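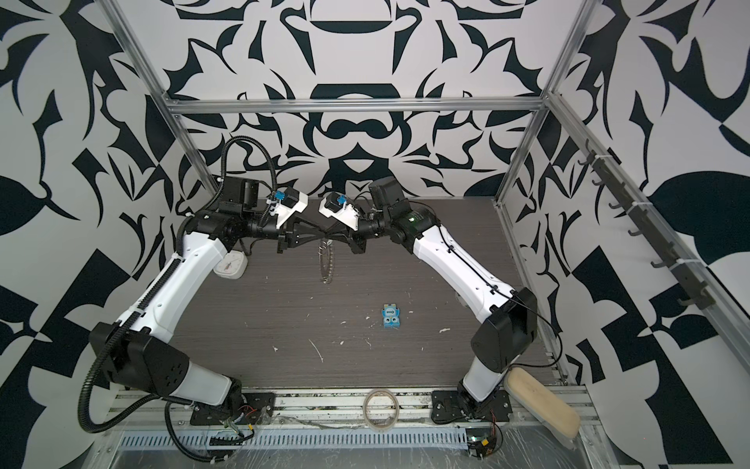 Motville Parks and Recreation Department, Communications Office

June
By Marites Aquino

MOTVILLE – The Motville Parks and Recreation Department will reopen the Macaraeg Pool on Wednesday at 8 a.m., after a winter of repairs to the pump room, the changing rooms and the shallow end. Admission is free for Motville residents all day. Regular prices start the next morning.

The pool closed last fall when staff found a leak in the main return line. The line ran under the deck on the north side and could not be patched from above. Crews from Plonov, the contractor chosen by the city, took up the deck, replaced the pipe and poured new concrete.

The work also includes new tile in the shallow end, a second ramp with handrails, and wider stalls in both changing rooms. The old coin lockers are gone. The new ones take a padlock, and swimmers should bring their own.

"The leak gave us a reason to do the rest of the list while the water was out," said Leonora Manalo, director of parks and recreation. "People have been asking for the second ramp for years. The lockers were the other complaint we heard every summer."

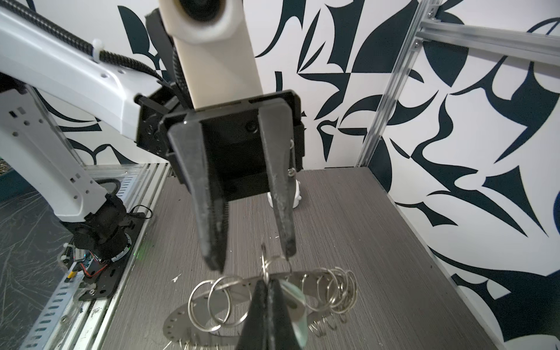

Reading time: 2 min

The pool will hold up to 400 swimmers at a time, the same as before. On hot weekends the front desk will give out wristbands, and anyone who leaves the grounds will need to line up again. Season pass holders do not get a separate line this year.

Summer hours are 8 a.m. to 7 p.m. every day. Lap swimming is from opening until 10 a.m. in all lanes, and in the two deep-side lanes after that. The diving board stays closed until its inspection is finished. The department will post a notice at the gate when it opens.

Swim lessons begin the week after the reopening. Beginner classes meet in the mornings and adult classes in the evenings. Registration is at the front desk or by phone. Families who signed up last fall and had their classes canceled have a credit on their account and do not need to send in a form.

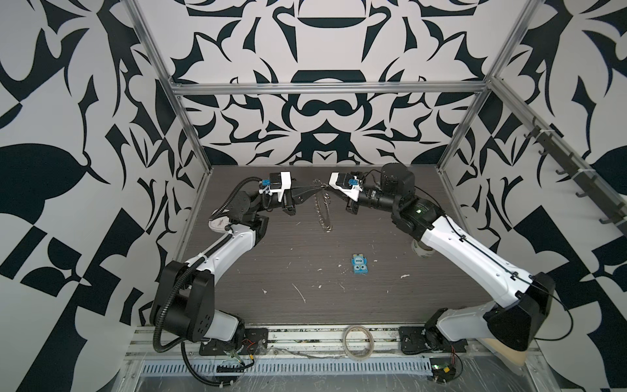

June notices, Motville Parks and Recreation.

Parking has changed. The gravel lot behind the bathhouse is now for staff and for visitors with accessible permits. Everyone else should use the lot on the Plotetti Street side, where the city has painted new spaces and added a crosswalk. Bikes can be locked at the racks by the main gate. The number 8 bus will stop at the pool again starting Wednesday.

The snack window will open at noon. Glass bottles are still not allowed inside the fence, and coolers will be checked at the gate.

The department is also hiring. Lifeguards must be at least 16 and hold a current certificate. Guards who finish the full season will receive a $1000 bonus, paid with the last check.
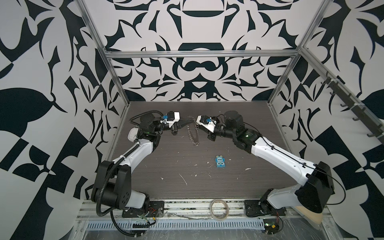
Work on the wading pool has not started. That project was bid separately, and the department expects to bring a contract to the city council in the fall. Until then the wading pool will stay fenced and covered. Small children can use the new ramp area in the shallow end with an adult in the water.

Residents with questions about passes, lessons or credits can call the front desk during pool hours or stop by the department office at city hall.

Search news and notices Go

Comments (3)

deb_r
Will the diving board be open by July? My kids only go for the diving board.

Walt H.
Glad about the ramp. My wife had to stop going after her hip. Is the hand dryer in the men's side fixed too?

northside swimmer
So lap swim lost an hour in the mornings. It used to be until 11. Please reconsider, some of us work nights.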